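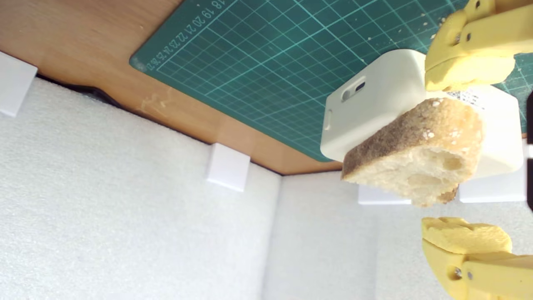 Work in this period went mainly into the grasp planner and the contact perception module, the two items left open in the July plan. The planner now treats soft food items as a class of their own, with a force ceiling set per item and a slower final approach. The hard case is a slice of bread held right up against a rigid white housing, with one yellow finger above and one below: the two surfaces are close in colour, the slice hides part of the box, and the segmentation used to merge them into a single object. The planner then chose a grasp width for the pair, which is wrong for either one.

Segmentation
Eirini Liapis has replaced the colour-based split with one that uses surface texture and edge continuity. The new model was trained on 142 labelled sequences from the bench. Crust is separated reliably. The pale crumb face remains weaker, mostly where the air holes are large and the depth readings drop out. A filter for small loose regions was added to the same module, as crumbs on the cutting mat were being proposed as grasp targets.

Planning and control
The wrist may now roll through its full range during approach. With the wrist camera close to inverted, the earlier code lost its estimate of the table plane and stopped the arm. Markos Moschos traced this to a sign error in the frame conversion, and the fix is merged. Planning time per attempt is down from almost 8 seconds to 2. Most of the saving comes from caching the collision model of the foam walls and their fixing blocks, which do not move between attempts.

Tooling
The Clotik replay viewer can step through finger commands and segmentation output on one timeline. Pliton logs recorded before the format change still need converting by hand.

Open items
Force limits are set by hand for each item. Slip detection runs offline only, and its port to the Iltow controller has slipped into the next period. We ask Stamatopoulos to confirm that the remaining compute allocation can be carried over for this work. No change to the budget is requested.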